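4월에 책장을 정리하면서 읽다 만 책이 꽤 된다는 걸 알았다. 그래서 두 달 동안 새 책을 사지 않고 집에 있는 것만 읽었다. 중간 기록을 남긴다.

규칙은 단순했다. 하루에 55쪽까지만 읽고, 더 읽고 싶어도 덮는다. 예전에는 첫날 밤에 최대 300쪽까지 읽고 그다음 일주일은 손도 안 대는 식이었다. 그러면 앞 내용을 잊어버려서 다시 처음부터 읽게 되고, 대개 그쯤에서 포기했다. 분량을 묶어 두니 다음 날 이어 읽기가 훨씬 쉬웠다.

시간은 아침 6시 반으로 정했다. 퇴근하고 나면 글자가 눈에 잘 안 들어온다. 알람은 전과 똑같이 두고 휴대폰만 부엌에 놓고 잤다. 처음 며칠은 알람을 끄러 갔다가 다시 누웠는데, 물을 한 컵 마시고 식탁에 바로 앉는 걸로 바꾼 뒤로는 괜찮아졌다.

메모는 Stikik이라는 앱에 하다가 그만뒀다. 기능은 많은데 태그를 고르다 보면 정작 쓰려던 문장이 기억나지 않았다. 지금은 얇은 공책에 쪽수와 한두 줄만 적는다. 나중에 찾기 불편하긴 하다. 그래도 다시 펼쳐 보는 횟수는 공책 쪽이 많다.

동네 모임에도 나가기 시작했다. 카페 Manurung 2층에서 저녁 7시에 모이고, 각자 자기 책을 한 시간 읽은 다음 이야기는 하고 싶은 사람만 한다. 소르카 플래너건(Sorcha Flanagan) 씨가 꾸리는 모임인데 발제도 숙제도 없다. 지난번에는 소티리스 스타마토풀로스(Sotiris Stamatopoulos) 씨가 그리스어로 읽은 소설과 한국어 번역본을 나란히 놓고 같은 단락을 소리 내어 읽어 줬다. 뜻은 몰라도 문장 길이가 다른 건 들렸다. 번역본 쪽이 문장을 더 잘게 끊어 놓았다고 한다. 그 뒤로 나도 번역서를 읽을 때 쉼표가 어디 있는지 조금 보게 됐다.

어려웠던 건 재미없는 책을 어떻게 하느냐였다. 처음에는 무조건 끝까지 읽기로 했는데, 경제사 책 한 권에서 열흘 넘게 막혔다. 결국 중간에 기준을 바꿨다. 사흘 연속으로 펼치기 싫으면 뺀다. 뺀 책은 현관 옆 상자에 넣어 두고, 상자가 차면 헌책방 Nakley에 가져간다. 매입가는 별로지만 걸어서 갈 수 있고 밑줄 그은 책도 받아 준다. 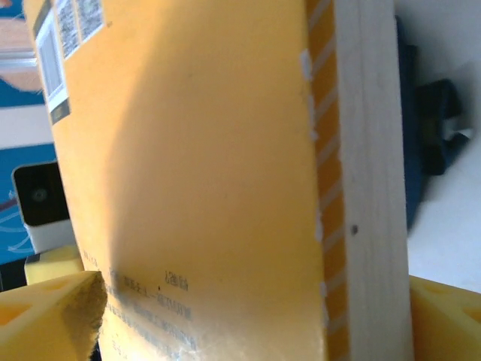

반대로 생각보다 좋았던 건 예전에 앞부분만 읽고 접었던 여행기다. 그때는 저자가 기차를 기다리는 이야기만 계속해서 지루했는데, 하루 분량을 정해 놓고 읽으니 그 속도가 맞았다. 역 대합실에서 하룻밤을 보내는 장이 특히 좋아서 공책에 한 쪽 넘게 옮겨 적었다.

빌려준 책도 이번에 돌려받았다. 누구에게 뭘 빌려줬는지 적어 두지 않아서 단체방에 물어봤더니 두 권이 돌아왔다. 한 권은 내 책이 맞는데 다른 한 권은 처음 보는 책이다. 주인을 찾는 중이다. Avolel에서 나온 얇은 시집이고, 안쪽에 연필로 쓴 메모가 있다. 짐작 가는 분은 댓글 남겨 주세요.

다음 달에도 규칙은 그대로 둘 생각이다. 다만 비 오는 날 아침에는 분량을 안 지켜도 되는 걸로 하려고 한다. 지금 읽는 건 등대지기가 쓴 일기 모음이고, 절반쯤 왔다. 다 읽으면 따로 적겠다.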